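19 Mar 2026

I meant to write last night and fell asleep with the lamp on and my glasses still on my nose, so tonight gets two days' worth. It rained through most of both of them, a steady soft rain, and I didn't mind it at all because it gave me an excuse to stay in and fuss with the kitchen (which I'd been itching to do ever since we moved the shelves).

The big subject is toast. We've been without a proper way to make it since the old toaster gave up, and I've been doing it in the skillet with butter, which tastes wonderful and is doing me no good whatsoever. Munther Awad came by after lunch with a bag of lemons and half a loaf of the brown bread from Babalola, and he stayed the whole afternoon, bless him, talking about his sister's new place in Kukholm and whether a person can grow figs that far north. I say no. He says yes, against a south wall. We'll see in September, I suppose!

We talked toaster ovens for far too long. I've wanted one with real knobs for ages. My cousin's has a panel you tap, and I can never get it to do anything but beep at me. Four plain silver knobs suit me fine, and I love the cream color, which reminds me of the enamel bread box my grandmother kept by the window. There was one in the Jernen catalog for 129 dollars that I kept circling, and I circled it so many times that the pen went through the page.
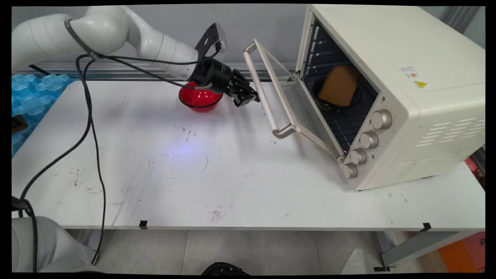
## Things to remember about toast

One slice on the dark plate, set on the wire rack, is plenty for a first try. I'm always tempted to fill the whole rack and then I forget the ones at the back. Let the door down all the way before reaching in, and use a mitt, even for a quick look. I have a little scar from my aunt's oven that ought to have taught me this by now.

Keep the red bowl out on the table too. I like it for crusts and odds and ends, and that glossy red next to the cream cheers me up more than a bowl has any right to.

The white tabletop needs a good going-over. It's all scuffs and dark specks in the middle, and I've tried baking soda and I've tried lemon, and Munther swears by the Lorkance paste his mother uses, so I've put it on the list. If it doesn't work I'll buy a cloth, a checked one, and be done with it.

## Later

Munther went home at suppertime with a jar of the plum jam, the last but one. I had soup, then bread, then a bit more bread standing at the counter, and read 30 pages of the lighthouse book before my eyes got heavy. The keeper has just had his quarrel with the priest and I want to know how it comes out.

Tomorrow: stamps, eggs, ring Kukholm about the fig cuttings, and look for the other blue mitt. I'm fairly sure it's behind the flour.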